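# Teaching the arm to press the coffee buttons

This guide is for the shift leads at Skekmont who will take over the coffee point in the break room from me. You do not need to know programming. You need the tablet, the small key for the arm cabinet and a calm half hour when the room is not full.

We have 26 people on the packing floor and before this, one of them had always "coffee duty". It was in the plan as a real task, and in the last month with the paper list it was 581 cups. The duty is now removed from the plan. What remains is smaller, but it is still work, and it should be written down who does it.

## Before you start

- Put the arm in `HOLD` on the tablet and wait for the yellow light.
- Switch the brewer off at the wall.
- Wipe the top of the brewer with a damp cloth, then a dry one.
- Check that both fingers of the gripper are tight. If you can turn one by hand, stop and call Gil-soo Geum.

Please tell the people in the room what you are going to do. In the first week I forgot this, and Lucía Villalobos was reaching for the sugar when the arm went to its home position. It stopped as it must, but she was right to be angry with me.

## Step 1. Open the cup profile

On the tablet choose **Zudow > Coffee point > Cup profile**. You will see one line for each size. Do not delete a line, even if no one orders this size. The Maeng software gives the lines new numbers after a deletion and then all orders go one size wrong.

## Step 2. Bring the arm over the panel

Choose **Go to approach**. The arm stops 27 mm over the panel. From here you move only with the small arrows, never with the big ones.

Look at the wrist camera on the tablet, not at the arm itself. The camera looks at the panel from the back of the brewer, so the sizes are upside down. Do not rotate the view on the screen. The arrows do not rotate with it, and you will push left when you want right.

## Step 3. Touch and save

1. Select the size in the list.
2. Move until the tip of the **left** finger is over the middle of that segment.
3. Press **Lower** in single steps until the tablet says `CONTACT`.
4. Press **Save point**, then **Raise**.
5. Repeat for the next size. The round center button is saved last, as its own point.

The seams are the difficult place. If the finger lands on a seam, two segments can go down together and the brewer does nothing. When you are not sure, choose a point a little farther out toward the rim.

## Step 4. Test with an empty cup holder

Switch the brewer on again, leave the water tank out and order each size once from the tablet. Listen for the click. If one size gives no click, repeat Step 3 for this size only.

## Who does what now

I want to be open about this part, as there was talk. Auður Blöndal had the coffee duty most often, and she asked me in May if her hours would become fewer. They did not. Her time went to the label check, and she has told me she likes it more but misses the ten minutes when everybody came to her with their news. We moved the short morning meeting to the break room for this reason. It is not the same, I know.

| Task | Who | When |
|---|---|---|
| Refill water and cups | shift lead | start of shift |
| Wipe panel and fingers | shift lead | end of shift |
| Save the points again | Yuzhen Meng or me | if the brewer was moved |
| Repair of the gripper | Gil-soo Geum | on call |

Anyone may press the buttons by hand. Put the arm in `HOLD` first - this is the only rule. A colleague who does not want to order from a tablet should not have to explain it.

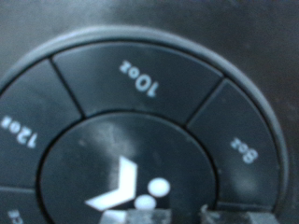

*Varby, November 17, 2020*

The wrist view in Step 3 is like this one, with the 10oz segment between 12oz and 8oz and the fingers low over the panel. Soft letters on the screen are normal so near. You need to read the size, nothing more.

Questions to me, please on paper in the tray by the cabinet, or by phone during the day shift.

Vilhjálmur Brøndum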